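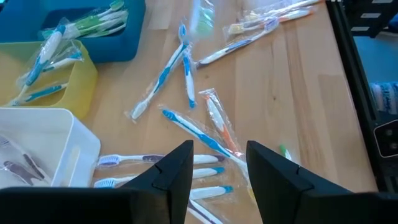 Pomare Walleo
Second-year student, Hospitality and Small Business, Ziltbridge College

Project report: What guests leave behind, and what they wish they had packed

My project looked at the things people forget when they travel, and whether a small motel can do anything about it without going broke or becoming a chemist. I did my placement at the Bondard, a motel on the highway side of Ziltbridge, through July, which is the quiet season. I was told this would give me plenty of time to think. It gave me plenty of time to fold towels.

Method

I kept a notebook at the front desk and wrote down every request for a forgotten item, along with the time and what we did about it. I also left a short survey card in each room. The course guide suggested aiming for 200 responses. I got 15 back, and on one of them somebody had worked out a petrol budget. I have included it in the total as it did answer question 2.

What people asked for

Toothbrushes came first by a long way, then phone chargers, then razors. Toothpaste was lower than I expected. My theory is that people will share toothpaste with a spouse but there are limits. The busiest time for requests was 10 pm, when the supermarket in town has shut and the guest has finally opened the bag.

Chargers were the hardest to deal with. The Bondard has a drawer of them, all left by earlier guests, and most fit phones that went out of fashion when I was in primary school. Guests were polite about the drawer. They looked into it for a while and then asked where the servo was.

The trial

For the last 3 weeks I put a card on each bathroom mirror listing what could be had free from reception. My supervisor worried that guests would clean us out. Requests did go up a bit, mostly for sewing kits, which I suspect people like to own and never use. Only one guest asked for everything on the list, and he seemed to treat it as a challenge.

Problems

The survey asked "Did you forget anything?" at check-in, before anyone had unpacked. Everyone said no. I moved the card to the bedside table in the second week, so the early answers can't be compared with the later ones. My marker will notice this, so I am mentioning it first.

Recommendations

Keep the mirror card. Buy a charger with several plugs and tie it to the desk. Throw out the drawer.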